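Ploko Table Oil, 300 ml

We've been using Ploko on our own furniture since the first batch came out of the Ballstead workshop, and we still get a bit giddy when a tired old table drinks it up and the grain comes back! It's a hard-drying oil for indoor wood: dining tables, desks, shelves, bedside cabinets, anything that gets leaned on and wiped down every day.

The recipe is Jolán Somogyi's. She wanted something that went on with an old cotton rag, didn't stink the house out and could be patched later without stripping the whole top. It took her 16 tries (we kept the offcuts, they're on the wall by the till), and the one we sell is a linseed base with a little beeswax.

Size: 300 ml tin
Covers: a table for six, two coats
Touch dry: 5 hours
Colours: Clear, Kernen (warm mid-brown), Kozma (very dark brown)
Finish: soft satin

Kozma is the one people ask about most. On oak it goes nearly as dark as strong coffee but you can still see the wood underneath, and on beech it's a touch redder. Try it on the underside first, please, as every board takes it differently.

How to use it

Sand with the grain, finishing with a fine paper, and get all the dust off. Stir the tin well. Rub on a thin coat, leave it for ten minutes, then wipe away everything that hasn't soaked in. Thin really is better, and a thick coat stays sticky for days. Second coat the next morning.

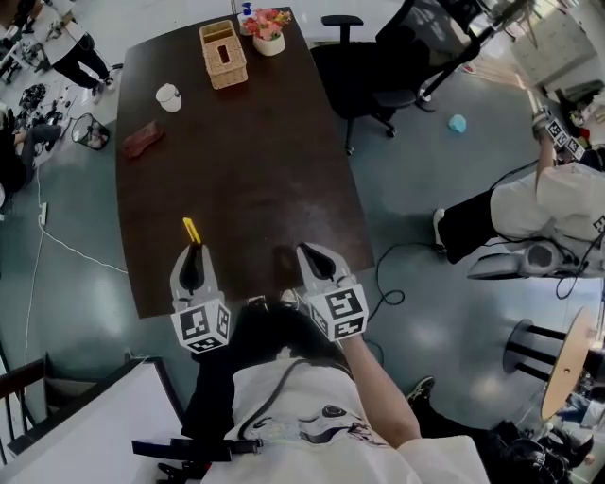 Curved edges and corners want a little extra rubbing, and so does any end grain, which soaks up far more than you'd think. We go over those with whatever's left on the rag.

Oily rags can heat up and catch fire by themselves. Lay them flat outdoors to dry before they go in the bin.

Also sold as a 115 ml tin, handy for a stool or a chopping-board-sized test piece. Not for outdoor use.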